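Felista Kombo asked me to come before seven in the morning, when the first customers of the repair café in Forkstead are still at breakfast and she can talk without being called from three sides. I am not a journalist by profession and my questions were written on a paper, which she took from my hand, read, and gave back. "Good," she said. "You didn't ask me if sewing machines are my passion. They are heavy, and they smell of oil."

She has repaired them for 46 years. She began in her uncle's shop in Nyanda, where the work of the youngest person was to clean the bobbin cases with a brush made from pig hair. For the first months she was not allowed to hold a screwdriver. "I thought it was a punishment," she told me. "But after so many bobbin cases I could tell you how a machine was used. Wool leaves a grey felt. Cheap thread leaves a kind of flour. If there is flour, you don't adjust anything, you clean, and you speak with the owner about thread."

This is still the first thing she does. A man brought a machine while I was there, an old black one with gold letters almost rubbed away, and said that the tension was broken. Felista did not look at the tension. She turned the handwheel slowly with her head bent to the side, and after that she took off the needle plate and removed a piece of packed lint as long as a finger. The man was a little ashamed. She asked him to sit down and sew a line on a piece of cotton, and he sewed it, and the stitches were even on both sides.

I asked how many of the machines which come to her are really broken.

"From ten, maybe one has a part that must be replaced. The others are dirty, or dry, or somebody has put the needle backwards. The needle backwards is the most common of all. People don't want to hear it, so I say that the needle was tired and I have put a new one."

Her own workshop is in Silberg, two streets behind the station. It has one window and a bench which she bought from a closed shoe factory. The old machines stand on the shelves to the ceiling, and she knows for each one if it is waiting for a part, for its owner, or for her to become angry enough to take it apart. She has a separate shelf for those which nobody has collected. By her own rule she waits 2 years, then she gives them to a school.

She was in Grostow in May to teach a course for beginners, and this was a subject on which she had a lot to say. The course had seven places. On the first morning she gave each person a machine, a flat screwdriver, and an egg box.

"The egg box is for the screws," she explained. "First screw in the first hole, second screw in the second hole. When you put the machine together, you go from the back. I have seen engineers, grown people, with all the screws in one cup."

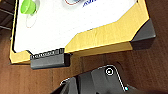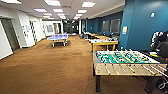
The hardest thing to teach, according to Felista, is the hand. Beginners turn a screw until it stops, and then they turn it a little more, and the little more is what strips the thread in an old casting. She has tried many ways to explain how much force is enough. In Grostow she used the football table for it, the kind with the small yellow and dark players on metal rods, and asked everybody to turn a rod by its handle with only the thumb and two fingers. "You feel at once when the whole arm is helping," she said. "For a small screw the arm must stay at home." She is not sure that it worked for all of them, but one woman wrote to her later that she now opens jars in this way too, and can't open any.

We spoke then about oil. I had supposed that it is a simple subject. She keeps 3 kinds, and she becomes quite severe when somebody mentions the oil from the kitchen. "It turns to glue. Not this week, not next week. You put the machine in the cupboard, your daughter wants it after some years, and the wheel doesn't move. Then she thinks it is dead and she buys a plastic one." For a machine which is already stuck she uses warmth from a hairdryer, a drop of thin oil at every joint, and then she leaves it for the night. In the morning she tries the wheel, but gently. If it doesn't move she repeats everything. Her longest case took more than a month, and when I asked if the owner was patient, she laughed and said that the owner was herself.

About new machines she speaks with more respect than I expected. She does not believe that everything old is better. Some of the light ones from the last years sew a beautiful buttonhole, she said, and her own wrists are thankful when she has to carry one up the stairs. Her complaint is about the plastic gears and, still more, about the cases that are closed with clips. "With a screw I know where I am. With a clip I must guess, and if I guess wrong, it breaks, and then I am the person who broke it." She has a collection of old bank cards, cut to different shapes, with which she opens such clips. She showed me the best one, which is cut like a small spoon. I was not allowed to photograph it.

By then the room had filled up. A girl was waiting with a machine in a pillowcase, and behind her two brothers were discussing which of them had dropped theirs. I asked the last question from my paper, what a person should do who has inherited a machine and knows nothing about it.

Felista counted on her fingers. "Change the needle. Clean under the plate. Find the small holes where the oil goes, they are often marked red, and give one drop to each – one drop, not a soup. Buy decent thread. Then sew something ugly and straight, a bag, a curtain for the cellar. If it still makes a bad noise, bring it to me, and bring also the power cable. They always forget the cable."

She took the machine out of the pillowcase, put it on the table and looked into the pillowcase again.

"You see?" she said to me, and went to search for a cable.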